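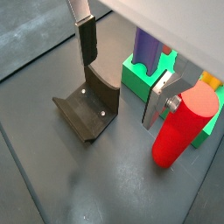

Foam shape sorter: what do you put under it, and do you bother with the walls?

Grirkton Forums > Home and Play > Wooden, foam and other quiet toys

CalumC
Posts: 47
September 2002

Right, I've been going round in circles on this so I'm asking you lot. We run a little play table in the back of the library and I want to set up one of those chunky foam shape sorters on it for the toddlers' hour. The table is a dark grey one, smooth top, already scuffed and covered in little white specks that won't come off with anything I own. The foam block slides about on it the minute a child leans in with a shape. I've tried a tea towel (rucks up), a bath mat (smells, don't ask) and two bits of that grippy drawer liner, which is the best so far but the two-year-olds peel it up and eat the corners.

What are other people using? And does anyone box theirs in at the sides?

Calum Crichton

yolo_q
Posts: 308

Drawer liner is fine if you cut it smaller than the block so there's no edge to pick at! Trace round the bottom of the foam, then cut a finger's width inside your line. I've had mine down since my youngest was crawling and she's at school now.

As for boxing in, yes yes yes. I spent years fishing the star out from under the radiator. Three sides is plenty, leave the front open for the child.

Till_M
Posts: 22

I don't agree about the walls, sorry. We tried it at our playgroup and the kids just treated it as a shed. Everything went over the back, nothing went in the holes. Also the little ones can't get their arms round the side, and half of them want to come at it from the side. I'd rather pick shapes up off the floor.

For the sliding: a damp cloth. Wring it out well, lay it flat. Costs nothing.

CalumC

Damp cloth on a library table, Till, I'd be shot. There are books within reach of everything in that room. But thanks!

Yolotzin, smaller than the block, of course. I feel daft. Cutting it tonight.

hannelore_k
Posts: 9

Hello all, I mostly read but I have opinions on shape sorters, so in I come.

I'm with Yolotzin on the walls but it depends on how tall they are and how much room you leave. If they're close to the block the child's knuckles bang on them and they give up. You want them standing back a bit, and splayed so the front is wider. And please use something dull. I had shiny white ones first and the children were more interested in their own blurry faces.
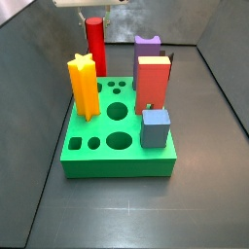

Foam is what I'd stick with over wood for the under threes, partly for the noise and partly for the heads. The thing I like best about the big foam sets is that the pieces are tall, so a small hand has something to get hold of once the shape is in place. The yellow star on that green block is a proper column, you could get a whole fist round it, and the red cylinder behind it is taller still. Compare that with the stubby little wooden ones where the child gets it halfway, can't pull it out again and howls. Matt grey walls too, you'll notice, and the colours stand out against them beautifully. My own set is a Pudent one, and the star has gone a bit soft at the points after a lot of chewing, but it still goes in.

The one trouble with tall pieces is crowding. If the pieces are all bunched on one side of the block a child can't see what's behind what, and they lose interest in the hidden ones. I hand them over one at a time for that reason.

yolo_q

Ooh, the purple one with the arch cut out of the top, I want that. Ours is all boring solids. My sister's lot would have that as a bridge in seconds and the sorter would never get another look.

Till_M

Which is my point really. Give them a bridge and let them build with it! I never understood the rush to get every shape into its hole. We had one lad who lined the whole set up along the skirting board each morning for a month and he was perfectly happy.

And one at a time? Hannelore, they'd riot. Ours want the lot tipped out.

hannelore_k

Till, you have a big room and a lot of floor. I have a kitchen table and two grandchildren with elbows. One at a time!

till.ehlers
Posts: 47

Other Till here, before anyone muddles us up (it's happened, I got a very cross message about sandpits in August that wasn't meant for me).

Has anyone tried a tray? I bought a rubber-backed one from Dematach for jigsaws and the foam sorter sits on it without budging. It's got a low rim, so it's somewhere between Hannelore's walls and Till's nothing at all. Rolling pieces stop at the rim, mostly. The cylinder gets over if it's got some speed up, but then it would get out of anything.

Washes in the sink as well. I wouldn't put it in the dishwasher, mine came out slightly bowed and now it rocks.

CalumC

A tray! The library might stretch to a tray. How big is the inside? Our block's a thick squarish thing and I'd want room beside it for the pieces.

till.ehlers

Big enough for that, I'd say, but I'm at work so I can't measure. Will do it tonight if the children let me near it.

yolo_q

Mahmoud's on the high street used to have trays like that by the till, Calum, if you're anywhere near. Worth a look before you pay postage.

Till_M

I still say damp cloth.

CalumC

Liner's cut and down. Block didn't shift when I shoved it with one finger, which isn't quite the same as a toddler with a run-up, but I'm pleased. I'm going to do it without walls the first time and see how far the cylinder gets. Will report back. Does anyone know if you can get single replacement pieces for the foam ones, by the way? We're missing a triangle.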